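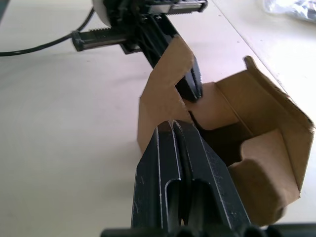 Speaker notes: Paper and cardboard, from the shelf to the bale
Talk for the packing staff day at Wornodeck, Wed 24 August

Good morning. Say name slowly. Thank Keegan McKinnon for the invitation and for fixing the projector cable. Tell them I speak for half an hour and that questions are welcome in the middle, I do not lose my place easily.

Start with the flaps. Ask the room: who closes a box by folding the four flaps over and under each other, without tape? Wait for hands. At Tirnia almost everyone did it when I started there. It is quick, but it bends each flap across its middle, and after this the flap does not want to lie flat again. When the box comes back, the person who opens it must fight with it.

A plain corrugated box is strong in one direction. The waves inside the board stand up like small columns, and they carry the weight from top to bottom. From the side the same board is quite weak. Show this with the two pieces of board from my bag. Press the first one on its edge, then press the second one on its face. Pass both pieces to the front row.

Then say what it means for us. A box with soft corners can look fine from the front, but it should not go at the bottom of a stack. At Prutance we lost more than 400 jars in one October because of bottom boxes which had been used too many times. (Pause here. Somebody always asks what was in the jars. It was plum jam.)

Next slide.

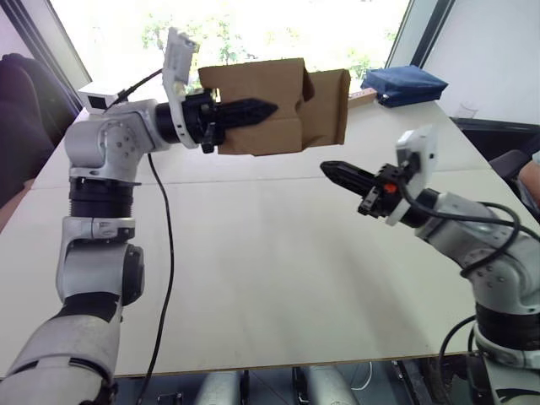

Part 2: Opening, holding, flattening

A box which has lost its shape is difficult to hold. The opening moves, a flap pushes out at the top, and the sides fold where they like. When the carton is in this condition I do not try to make it square again. I put it with the recycling.

For flattening, the order I teach is this one. Empty the box and look inside, also in the corners. Cut the bottom tape along the middle line and the two short ends. Open the bottom flaps. Then push two opposite corners toward each other, and the box goes flat along its own folds. Please do not stamp on a closed box. It breaks the board in the wrong places and the pile becomes high and full of air.

Keep the knife blade short. The blade needs to pass the tape and nothing more.

Tape: small pieces can stay on the cardboard. Our buyer, Le Goff, accepts this. What they do not accept is wet board and board with food fat on it. If you are not sure about a stain, tear this part away and put it in the general waste.

Work on a clear table if you have one. On the floor the back gets tired and people begin to hurry. Give each table 3 piles: use again, recycle, waste. If I have time, tell the story of the fourth pile, which was called "maybe" and reached the window.

Now the paper bags. They are often forgotten, because they look like a small matter next to the boxes.
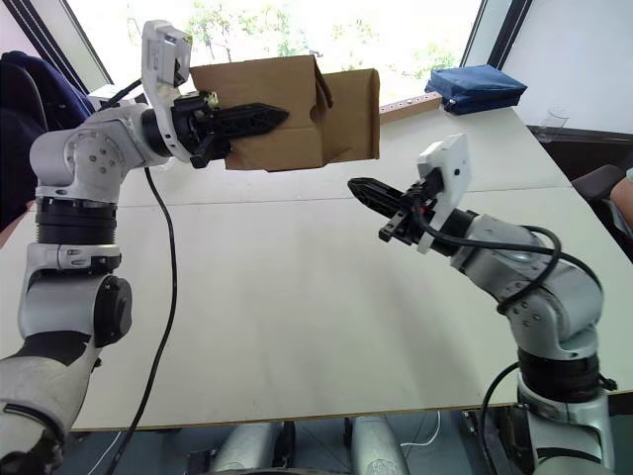

A brown kraft bag has creases from the factory, at the sides and at the bottom, and it will follow them if you let it. Hold it by the top, pull the side folds inward, and lay the end panel flat against the body. Press the air out from the bottom to the top. If you press from the top, the air goes down and opens the bag again.

Creases do not matter for a second use. Look instead at the glued bottom and at the handles, if it has handles. A bag with a weak bottom can still carry light things such as tissue or empty sleeves, but write "light" on it with a marker.

Store the bags standing, like books, in a small box. Lying down, the lower ones never get used.

Exercise, 4 people at each table. Every table gets mixed boxes and bags, and sorts them into the piles. No race. Walk between the tables and look at the hands and the knives.

After the exercise ask each table for one piece they did not agree about. Hold it up and let the others decide. Then coffee, and collect the knives before the coffee.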